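Quiénes somos

Bukell es una escuela pequeña de cocina para gente que ya cocina. Damos clases en grupos de seis personas, casi siempre por la tarde, y no entregamos títulos que sirvan para colgar en la pared. Si alguien busca un diploma con sello dorado, hay muchos sitios que lo venden, y algunos hasta enseñan algo.

Nos piden a menudo que contemos «nuestra filosofía». Desconfiamos bastante de las escuelas con filosofía. Lo que tenemos es una manía: comprobar las cosas que se repiten en las cocinas y en los libros antes de enseñarlas. Que sellar la carne conserva los jugos. Que la sal se pone al final. Que la masa sabe cuándo está lista. Las masas no saben nada, y quien lo dice suele tener prisa por pasar a otro tema.

De dónde venimos

La escuela la abrió Gintarė Mockus después de varios años en el obrador Krūmiņa, donde aprendió a hornear y también a dudar de los horneadores. Allí las galletas se sacaban «cuando huelen». Cada turno olía de una manera distinta y las bandejas salían según quién estuviera resfriado. Gintarė empezó a anotar temperaturas y tiempos en una libreta, le dijeron que aquello le quitaba el alma al oficio y ella siguió anotando. La libreta está en la escuela y se puede consultar, aunque la letra es mala.

El primer local fue un bajo en la calle Vorkum, con un horno de segunda mano que calentaba más por la izquierda. Ahora estamos en Munemley, en una sala con mejor luz y un horno que también miente, pero menos. Lo comprobamos con un termómetro aparte cada enero y colgamos el resultado en la puerta.

Qué enseñamos

El curso de frituras es el que más se llena. Dedicamos una tarde entera al aceite, que a la mitad del grupo le parece excesivo hasta que fríe la primera tanda. No creemos en el truco del palillo de madera ni en el del trocito de pan; los hemos probado al lado de un termómetro y cada persona ve burbujas donde quiere verlas. Tampoco enseñamos la fritura «sin grasa», que es otra técnica con un nombre prestado. El color de la corteza ayuda, pero no dice cómo está el centro, y por eso se parte siempre una pieza de cada tanda. 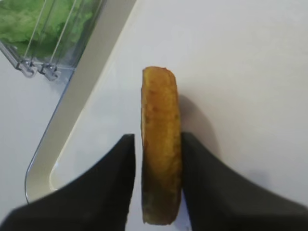

Galletas y masas finas

Este curso dura 3 semanas y se repite dos veces al año. Se trabaja con pocas recetas y se cambia una sola cosa cada vez: la harina, el azúcar, el reposo, la altura de la bandeja. Es aburrido a ratos y preferimos avisarlo. A cambio, quien termina suele saber por qué se le extienden las galletas en casa, pregunta para la que internet ofrece 40 respuestas, casi todas contradictorias.

Una galleta redonda con el borde dorado y el centro pálido puede ser un acierto o un descuido, según lo que se buscara. En clase se pide que cada cual lo escriba antes de meter la bandeja en el horno. Después de hornear todo el mundo asegura que quería justo eso.

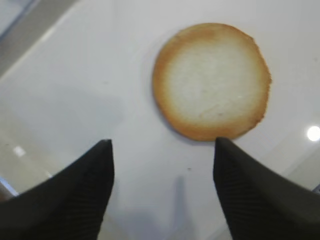

Hamburguesas, bocadillos y otras cosas que nadie considera cocina

Tuvimos dudas con este curso. La hamburguesa «de autor» nos parece, en general, una hamburguesa que no cabe en la boca. Pero los alumnos insistieron y al final aprendimos algo sobre el orden de montaje, que importa menos de lo que se dice, y sobre el pan, que importa bastante más. Se usa lechuga corriente y queso en lonchas. Quien quiera traer su propio queso puede hacerlo, y se probará a ciegas junto al nuestro — hasta la fecha los resultados han sido poco halagüeños para los quesos caros.
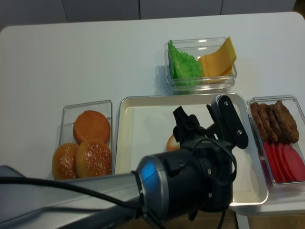

Lechuga, queso y panes en recipientes transparentes.

Lo que no hacemos

No organizamos despedidas ni jornadas para que los equipos de ventas se conozcan mejor amasando. No recomendamos marcas de cuchillos. No prometemos que nadie vaya a vivir de esto; de los 21 alumnos del último curso largo, dos trabajan hoy en una cocina y uno de ellos se arrepiente.

Tampoco publicamos opiniones escogidas. Los comentarios de esta página se dejan como llegan, salvo insultos y anuncios.

Para venir a ver la sala basta con llamar por la mañana. La primera clase se puede pagar suelta — nos fiamos poco de quien cobra el curso entero por adelantado, y suponemos que ustedes también.

Última actualización: 12 de marzo de 2012

Comentarios

Maite R.: Hice el de frituras. Lo del termómetro es verdad y ahora no puedo comer croquetas en ningún bar sin poner mala cara. La sala, un poco fría.

josean_t: Mucho comprobar, pero lo de la sal al final no lo explicáis en la página. ¿Sí o no?

Bukell: Depende de qué se cocine. En la segunda clase se hace la prueba con judías y con carne, y no sale lo mismo.

Pilar: ¿El de galletas se puede hacer sin haber hecho ningún otro? Llamé dos veces y comunicaba.

Un exalumno: El que se arrepiente soy yo. Confirmo.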